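3. The desk telephone in the small office 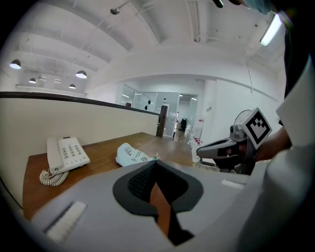 Figure 2. A desk telephone with a push-button keypad and coiled cord, on a wooden desk.

When we began visiting small offices for this study, we had rather expected the desk telephone to be a thing people were a bit embarrassed about, something left over that would be cleared away the next time the carpet was replaced. It was a pleasure to be wrong. In the two towns we worked in, Paju and Himach, the telephone on the desk was still very much part of the day, and the people who answered it had a good deal to say about it, often over more tea than either of us could sensibly drink.

Our call diaries were kept by office staff in their own handwriting, and they are a lovely source, if a messy one. Across both towns they hold 1,575 incoming calls, of which 939 came in on a desk line and the rest on a mobile. We asked each office to note who picked up, what the call was for and whether it was passed along to a colleague. A few diaries also recorded the weather and the cricket score, and we have kept those pages too, though they play no part in the analysis.

The pattern that caught our attention first was the passing along. A call to a desk line belongs, in a sense, to the whole room. Whoever is nearest picks it up, and a caller who wants the bookkeeper may end up having a friendly chat with the apprentice on the way. Calls to a mobile were answered by one person and tended to stay with that person, even when somebody else in the office would have been better placed to help. Szabo and El Idrissi noted something similar in their earlier work on shared counters at Guneo, where they called it "neighbourly answering", and we have borrowed the term here with their blessing.

We should say a word about length. Desk calls were longer in nearly every office, and we were tempted at first to put this down to the age of the callers. The diaries don't really bear that out. Younger callers stayed on the line just as long once they had got through, and several of the longest calls were between suppliers and shop staff who had never met in person but plainly enjoyed each other's company. One receptionist in Paju told us she knew the names of all the grandchildren of a man who sold her envelopes.

There is also the matter of where the telephone sits. Eight offices had moved theirs during the year before our visits, usually to make space for a second monitor, and in most of these the staff felt that fewer people bothered to reach for it afterwards. The Rultari print shop moved its telephone back again in October, after the person beside the new spot grew tired of taking every call. We come back to placement and its effect on shared work in Section 4, where the floor plans are discussed office by office.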